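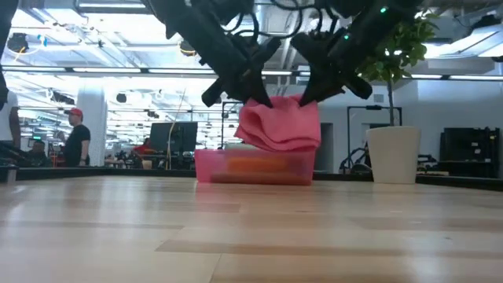
Both grippers on the pink cloth, over the bin. Fixed cam.

pestport_dan
Cloth results are up from the Skurkthorpe rig. We trained one policy on 2,000 two-arm demos, then a second on the same demos with every pause by the operator trimmed out. I expected the trimmed one to win. It got the cloth into the bin 17 times out of 32. The one with all the dithering left in got 4 more. So apparently hesitation is a skill, and I've been highly skilled for years.

ruta_k
21 against 17 on 32 trials is a coin having a good day. Did you reset the cloth the same way each time?

pestport_dan
Dropped it from the same height. It lands how it likes.

ruta_k
So no.

bitewise
I'd believe it though. If you cut the pauses you also cut the frames where both fingers are closed and the arms are waiting on each other. The policy then never learns that waiting is allowed. Look at the trimmed failures and see if one arm leaves early.

pestport_dan
Most of them, yeah. Left arm heads off to the bin like it has a train to catch.

cemedent
Or your trimming script is eating the grasp. What threshold did you use? We had one at Cemedent that deleted every gripper close in the set and we spent all of May admiring the loss curve.

pestport_dan
Joint velocity only. Didn't look at the gripper channel. I am now looking at the gripper channel.

cemedent
Take your time, it's a skill.

ruta_k
Fix the script, retrain, and run both with more trials before this goes in a slide. Maarja Koppel will ask about the resets before she sits down.

pestport_dan
Retraining tonight. Numbers Tuesday, if the left arm can wait that long.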